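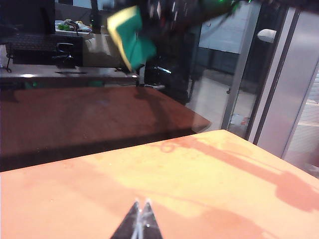

View from the wrist camera, with the other arm holding the sponge. Tromon teaching room, Kastalholm.

Paid demonstrators wanted: teaching two robot arms to wipe a table

Tromon is looking for 8 people to steer robot arms by hand at our Kastalholm site, starting in November. No robotics background needed. If you have one, leave your theories at the door for the first shift.

We should be plain about the job. You will have read that robots now learn chores by watching people. Ours haven't shown much sign of it. What they have done so far is copy a few hundred wipes fairly well and then fall apart when the sponge starts out turned the other way. Our funder believes 3,000 good demonstrations will fix this. Herman Sumampouw, who runs the room, has his doubts, and would like enough decent data to settle the argument.

What you'd do
You move a pair of handles and the arms follow. Pick up the sponge, wipe the marked patch, put the sponge down, reset, go again. Each run is recorded from the wrist cameras and saved with your demonstrator number. A steady person gets through a run in under a minute. Expect 400 over your stint, and expect to be sick of sponges well before then.

Some of your runs will be thrown out. Hatice Tatlı checks every recording and rejects the ones with long pauses, dropped sponges or showing off. Rejected runs are still paid.

Who we want
Adults who can stand for two hours and use both hands at once. Left-handers especially, as nearly all our data so far comes from right-handers and we suspect it shows. Glasses are fine. Gamers are welcome but haven't been any better at this than anyone else.

Pay and hours
$300 per stint, made up of four shifts, mornings from 9 or afternoons from 1. Paid at the end of each shift, in equal parts, so you can quit partway without losing what you've earned. This is casual work. It won't lead to a career in artificial intelligence, whatever the poster at the bus stop said.

To apply
Send a few lines to Barnabás Kiss at the Tromon front desk with your preferred shift and which hand you write with. No résumé, please.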